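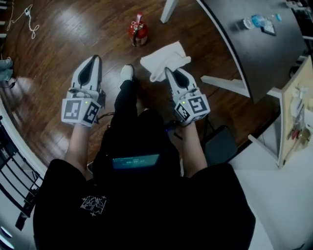 Week 6 notes — burglary, robbery, and why the charge changes halfway through the night

Bring the reader Monday. Pages on felony murder are NOT on the quiz, everything else is.

## Where we left off

Larceny = taking + carrying away + property of another + intent to keep it. Add force or fear and you have robbery. Add a building and an entry and you may have burglary, even if nothing gets taken. People keep mixing these up on the homework so we're going over it again.

## Burglary

Old common law version, for background only:

- breaking
- and entering
- the dwelling
- of another
- at night
- with intent to commit a felony inside

Modern statutes drop most of this. Night usually goes, or only bumps the degree. "Dwelling" turns into "building or occupied structure" in a lot of states. Breaking can be as little as pushing a door that was already half open, and in some states it's gone completely.

What stays: intent **at the time of entry**. This is the whole fight in most trials. Somebody walks into an unlocked garage to get out of the rain, sees a bike, takes it. Larceny, sure. Burglary? Depends on when the idea showed up, and on whether your state counts "remaining unlawfully" with intent formed later. Check the statute. Always check the statute.

Proof of intent is nearly always circumstantial — tools, gloves, time of day, which rooms they went to first, what they said in the car.

## Robbery

Larceny from the person or in their presence, by force or threat of immediate force.

Points from the discussion last week:

1. Snatching a purse. Some courts say not enough force unless there's a struggle or the strap is attached. Others say the snatch is enough. Know both.
2. Force used to get away. Common law said the force had to come before or with the taking. Many statutes now cover flight too.
3. Threats have to be immediate. "Pay me by January or else" is closer to extortion.
4. Armed robbery — whether a fake gun counts depends on the wording. "Deadly weapon" vs. "what appears to be a deadly weapon." Huge difference in years.

## The Ornirden problem

Use this for section. Facts as given, don't add any.

> Two men go to a house on Ornirden Road at 2 a.m. to take a coin collection. They believe the house is empty. The back door is locked; one of them breaks a pane and reaches in. In the hallway they meet the tenant, Herman Teoh. One man says "sit down and you'll be fine." Teoh sits. They leave with the coins, valued at $3,848, and with Teoh's phone, which they drop in the yard.

Work through it in order. Don't jump to robbery.

- Burglary is complete when? (Hand through the pane. Intent already there. Nobody has to step inside.)
- Does it matter that they thought the place was empty? Not for the basic offense. May matter for degree. Occupied is occupied in most places, whatever they thought
- Robbery: is "sit down and you'll be fine" a threat? Wubit Berhe argued no in section, it's a reassurance. Good argument, probably loses. Look at the circumstances, 2 a.m., two strangers, broken glass.
- The phone. Did they intend to keep it, or just stop him from calling? Goes to the larceny element. Split on this, write a paragraph each way.
- Kidnapping or unlawful restraint? He's in the hallway a few minutes. Many courts ask if the restraint was incidental to the robbery. Moving him to another room and tying him up would be a much stronger case for a separate charge.

## Merger and stacking

Robbery swallows the larceny. Burglary usually does NOT swallow what happens inside, becuase the harm is different — one protects the building and the people in it, the other protects the person and the property. So two convictions, and the real question is concurrent or consecutive.

Stuart Entwistle asked about conspiracy. Yes, separate, if there was an agreement before (and in some states an overt act). Driving over there is plenty.

## Identification

Short because we come back to it. Masks, bad light, stress, a weapon in view. Witness looks at the weapon and not the face. Judge looks at:

- chance to see
- attention
- how good the first description was
- how sure they were at the time
- how long between the crime and the ID

Sureness at trial is worth a lot less than sureness on day one.

## To do

Read *State v. Gerel* and the dissent in *Sitthichai*, reader pp. 44 to 97. The dissent is the better half.

One page on the phone question, double spaced, no cases outside the reader. Section leaders are Vilmos Simon (morning) and Nicanor Huenchumán (afternoon), turn it in to whichever one you have, not too me.

Next time: accomplices, starting with the lookout who falls asleep.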